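How a Robot Arm Knows What to Do

Itau Science Pages for Young Readers
Machines, Part 2
November 2020

A robot arm is made of metal, plastic, motors and wires. If you switched one on with no software inside, it would do nothing at all. Software is the set of instructions that a computer follows. In this part we look at the software of a robot arm: how it sees, how it picks a path, and how it keeps its motors in line.

If you missed Part 1, on motors and gears, you can still read this one. You only need to know that a robot arm has joints, like your shoulder, elbow and wrist, and that each joint has a motor that can turn it.

Start with something you already do

Put a cup on the table. Now pick it up.

You probably did it without thinking. But your brain had plenty of work to do. It had to find the cup, guess how far away it was, and move your arm without knocking over anything else. Then your fingers had to squeeze hard enough to hold the cup.

A robot has to do the same jobs, and somebody has to write the instructions for each one. Programmers usually split the work into separate programs that pass messages to each other. One program looks. One plans. One moves the motors. If something goes wrong, it is easier to find the mistake in a small program than in one giant one.

The program that looks

Engineers call this perception. It begins with a camera.

A camera does not know what a mug is. It gives the computer a picture made of tiny squares called pixels, and each pixel is stored as numbers. One number says how red the square is, one says how green, and one says how blue. To the computer, a photo of your dog is a very long list of numbers.

The perception program hunts for patterns in that list. One of the simplest patterns is an edge. Suppose the numbers in a row of pixels go 200, 200, 200 and then suddenly drop to 17. Something changed there. It might be the side of a box, or a shadow, or a crack between two boards. The program marks the spot and checks the rows above and below. If they have a drop in nearly the same place, it has found a line.

Edges are not enough to tell a mug from a bowl. For that, most robots today use a program that has been trained. People show it many pictures with labels - this is a mug, this is a block - and the program slowly adjusts itself until its guesses match the labels. Then it gets pictures it has never seen before. It still makes guesses, and some of them are wrong. A good program also says how sure it is, so the robot can stop and look again when it is not very sure.

Two cameras are better than one

Many robot arms work with more than one camera. One might be placed high up, where your head would be if you were standing at the table. From there it can see the arm and the things the arm is working on. But when the hand moves in, it may cover up the very thing it is trying to grab.

So engineers often put a second, small camera at the wrist. It rides along with the hand and gets a close view. The trouble with a close view is that you can't see much else. Try holding a cardboard tube up to one eye and walking to the door. (Ask someone to stay beside you.) You can see the doorknob very well, but not the chair you are about to bump into.

The software uses both views. To do that, it must know exactly where each camera is and which way it points. Working this out is called calibration. A common way is to hold up a card with a checkerboard printed on it and let the cameras look at it from different angles. The squares on the card are all the same size, so the computer can work backward from how they look to where the camera must be.

The program that plans

Once the robot has decided where the mug is, it needs a way to get there. The planner is the program that chooses a path.

There are many ways to reach the same spot. Touch your nose with one finger, then keep the finger there and move your elbow up and down. Your finger stays put while your arm takes different shapes. A robot arm with enough joints can do this too, so the planner has to choose a shape as well as a spot.

It also has to avoid bumping into things. The planner keeps a simple model of everything nearby. The model does not need to be pretty. A mug may be stored as a plain cylinder and a block as a plain box, both a little larger than the real thing to leave some room for error. The planner tries a path in the model first. If the arm would hit a box, it throws that path away and tries another. It can do this many times before the real arm has moved at all.

The program that moves the motors

This part is called control. Imagine the planner says, "Turn the elbow to this angle." The controller turns on the motor, then checks a sensor in the joint to find out what the angle is now. If there is still a long way to go, it keeps pushing. When the angle is close, it pushes more gently. If the joint has gone too far, it pushes back.

Then it checks again. And again. A controller may go through these steps 200 times in one second. Checking and correcting over and over is called a feedback loop.

You use feedback loops as well. When you ride a bike, you never point the handlebars once and leave them alone. You lean a bit, notice, and fix it.

Trying it on a screen first

Mistakes with a real arm can break things. For this reason, programmers often start in a simulator, a program that draws a pretend robot in a pretend room. Our own simulator for readers is called Jerkance, and it runs on most school computers. The arm in Jerkance has a base, an elbow and a wrist, and you move it by typing short commands.

In February we set a puzzle: move a block from the Bulau shelf to the Matos shelf without touching the lamp. (Bulau and Matos are just the names of the two shelves on the screen.) Readers sent in 278 answers. Many of the programs lifted the block nicely and then swung it straight into the lamp. The fix was to add one more stop, high above the table, between the two shelves. Real planners use stops like that too. They are called waypoints.

A simulator can't copy everything. Pretend light does not shine through a real gap, and a pretend mug never has a slippery handle unless someone adds one. Sooner or later the software has to be tried on a real arm with real cameras.
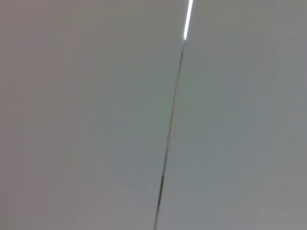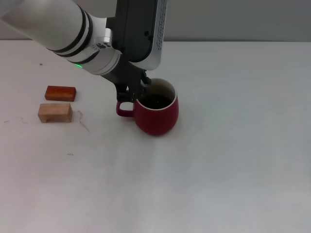
First picture: a close view from a small camera at the wrist, with light coming through the top of a narrow gap. Second picture: a robot's fingers at the rim of a red mug, with two wooden blocks nearby.

Look at the first picture again and think about the edge-finding program. Where would the numbers jump? The bright strip would give very high numbers, and the gray on both sides would give lower ones. Farther down, the line is dark, so the numbers would drop there. A program that only knew how to look for bright lines would find the top part and miss the rest.

In the second picture, think about the planner. The blocks lie to the left of the mug, and the mug has dark liquid in it. If you were writing the rules for moving a mug like that one, you might want a rule about keeping it upright. You would also want the blocks in your model, so that the arm does not hit them on its way.

Keeping a record

While a robot works, its software can write down what it does. The record is called a log. It can hold the camera pictures, the joint angles and the commands, all marked with the time. When the arm drops something, programmers open the log and step through it one moment at a time. Maybe the camera guessed the wrong place, or maybe the fingers closed too early. The log helps them decide which program to fix.

Try it: the robot and the programmer

You need a friend, a plastic cup and a table.

One of you is the robot. The robot closes both eyes and does only what it is told. The other one is the programmer and gives short commands, such as "move your hand left one inch" or "close your fingers."

Try to get the robot to pick up the cup. Write down each command as you go, so you have a log. Then put the cup back in the same place, read the commands out again from the start, and see whether they still work.

After that, move the cup a little to one side and read the same list once more. What happens? Which commands would you need to change if the robot were allowed to open its eyes?

Words from this part

Calibration: finding out exactly where a camera is and which way it points.
Control: checking and correcting the motors.
Feedback loop: measure, fix, and measure again.
Log: a record of what the robot did and when.
Perception: turning camera numbers into guesses about what is there.
Pixel: one tiny square of a picture.
Planner: the program that chooses a path.
Simulator: a program with a pretend robot in it.
Waypoint: a stop along a path.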